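Bench builder and repairer, guitar pedals and small amps
Peltonen Effects, Stulby
Part time to begin with, three days a week

We are looking for someone to join us at the bench. Peltonen Effects is a small workshop on the upper floor of the old Mallell building in Stulby, and we have been making overdrives, boosts, tremolos and the occasional odd one-off for guitar and bass players for long enough now that the first ones we sold are starting to come back to us for new switches. We love seeing them come home, but it does mean that the repair shelf has been getting fuller while the order book has stayed full as well, and we have reached the point where another pair of hands would make life a good deal nicer for everybody, customers included.

You may already be building pedals at the kitchen table. Plenty of people do, and plenty of them are very good at it! If you have spent your evenings working out stripboard layouts, swapping clipping diodes to hear what changes, or hunting for the hum in a friend's practice amp, then you are very much the sort of person we'd like to hear from, whether or not you have ever been paid for any of it.

What you would be doing

Most of the week is building. We work in small batches, usually one model at a time, and each builder takes a pedal all the way from bare board to finished box, so you'd be fitting the parts, wiring the jacks and footswitch, boxing it up, and then plugging in a guitar and having a proper play through it before it goes in the tray. At present we have 8 models in the range, and you'd learn them gradually, starting with the Plorach, our plain little two-knob boost, which is a forgiving circuit and a pleasant one to get your eye in on.

The rest is repairs. These are mostly our own pedals, with a fair number of other makers' work and some small solid-state combos. The usual suspects are cracked solder joints on the input jack, worn footswitches, scratchy pots and power sockets that have had the wrong supply plugged into them. Now and again something arrives with a fault that comes and goes, and you might spend a whole morning on it with a cup of tea and an audio probe. We don't mind that. We would much sooner it took a morning than came back again in a month.

You'd also answer a few emails from customers, who tend to ask good questions: whether a pedal will run in an effects loop, whether it minds being placed after a buffer, whether we can fit a switch to take the tone control out altogether. You won't be expected to know all the answers on your first day, and there is always somebody across the bench to ask.

What we'd like you to bring

Neat, patient soldering is the main thing. You should be able to read a simple circuit diagram and use a multimeter without having to look up which hole the red lead goes in. A reasonable ear helps, and so does being able to play a few chords, though you needn't be any sort of performer (one of our best builders knows three songs and is happy with that).

We would also like you to be the kind of person who writes things down. Every repair gets a card with the fault, what was changed and how it measured afterwards, and those cards have saved us more hours than any piece of test gear we own.

Experience with valve amps would be welcome but it isn't part of this job. We don't take in valve work at the moment, and nobody will be asked to open up anything with high voltages inside.

What you'd get from us

The job is three days a week, and Wednesday has to be one of them, as it's the day we pack the orders and look over the repair shelf together. The other two are yours to choose. We start at nine and finish at 5, with an hour for lunch. There is a paid trial month, a staff price on parts, and your own bench with a decent iron, a good lamp and fume extraction. You are very welcome to stay on after hours and work on your own projects, and if one of them turns out well we'd be glad to talk about adding it to the range.

Tea, coffee and cold drinks are provided, and the biscuit tin is generally in good health.

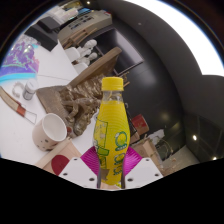
How to apply

Send us an email or a letter telling us a bit about yourself and what you like to build. A formal CV is fine if you have one, but we'd be just as pleased with a page of plain writing and some photos of your work. Please include at least one photo of the inside of something, wiring and all. It doesn't have to be pretty, and if it's an early effort that you would do differently now, tell us what you'd change.

We'll read everything that reaches us before the end of June and reply to everyone. We'll then invite a few people in for a couple of hours at the bench, where you'll build a small kit, look at a pedal with a simple fault in it, and have a chat with the rest of us. We'll pay your travel.

Getting here

The workshop is a short walk from Stulby station, and the 146 bus stops on the corner. The Mallell building has a lift at the yard entrance, and the benches can be set at different heights. If anything about the visit or the work would need to be arranged differently for you, do mention it when you write and we'll sort it out beforehand.

If you'd like to see the place before you decide, call in on any Wednesday afternoon. Ring the bell marked Peltonen and give it a good long press, as there is usually somebody testing a fuzz.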